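# Visit to the Drandel Gripper Laboratory, September 2021

The department's delegation visited Drandel to compare two hand-held gripper tools under consideration for the teaching laboratory. The first trials took place at a white tabletop, with a clear plastic bin and a green card printed with a clown. 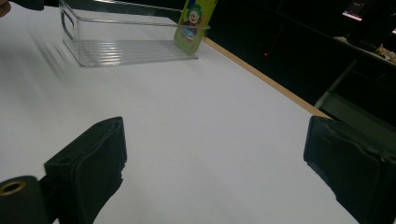 Sławomir Walczak remarked that wide finger pads forgive a poor approach angle but make it hard to pick a thin item from against a wall, and he asked that both tools be judged on that point first.

The Joltovel tool was tried first, followed by the Valtel. Each delegate received 21 minutes per tool. Over the day the group logged 492 grasps, with the outcome of each entered on a shared sheet. The Joltovel closed more evenly on flat items – its trigger, however, was found heavy by delegates with smaller hands. The Valtel was lighter to operate and slipped more often on smooth plastic.

The hosts also presented their endurance bench, where a set of Valtel pads had completed 1,828 cycles of a planned 2,100. Wear was limited to the lower corners of the pads. Replacement requires one hex key and a few minutes.

Camera placement was discussed after lunch. Both tools accept the same bracket, and the delegation asked for drawings of it. Drandel agreed to send these together with the complete grasp log. A second visit, with the Joltovel trigger adjusted, has been requested.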